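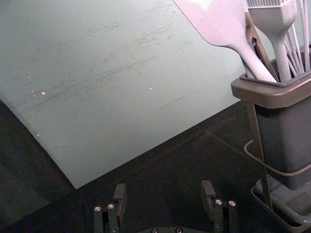
Thursday, late

Today I took care of the arm and did no new runs. Since Tuesday the fingers did not close in parallel, and Rhonda was right, it was the screws. I took both fingers off, cleaned the old thread glue with a needle and alcohol, and put them back with a small drop of new one. I tightened the two screws on the left finger, then the two on the right, then again the left. Arnel always does it with the short key and I understand now why, with the long key the hand becomes too strong.

After that I checked the wrist camera. The lens had grease on it, maybe from my own thumb. I wiped it and made the calibration again, 88 poses, and it needed the whole time of my tea and also of the second tea. Four poses were rejected. I repeated only these.

The counter we left as it was. Issa wants the caddy to stay against the wall, because the old program knows it there, and I did not want to argue at 8 in the evening.

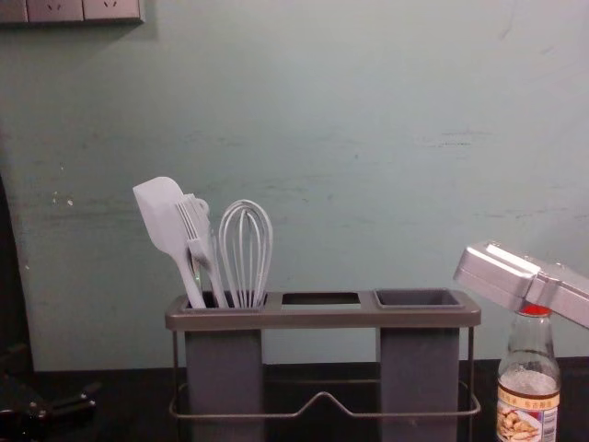 The gripper at the red cap, caddy beside it.

The bottle is a difficult thing for me. The cap is small and the glass neck is narrow, so if the height is wrong by a little, the finger pushes on the glass. I lowered the closing force one step and wrote the old value on tape inside the cabinet door — last time I trusted my memory and it cost me a morning.

The cycle counter shows 3,254. I put it in the notebook next to the date of the new glue. Tomorrow I must ask Lise Gosselin to order finger pads, we have one pair left. Also look at the cable near the elbow, it rubs.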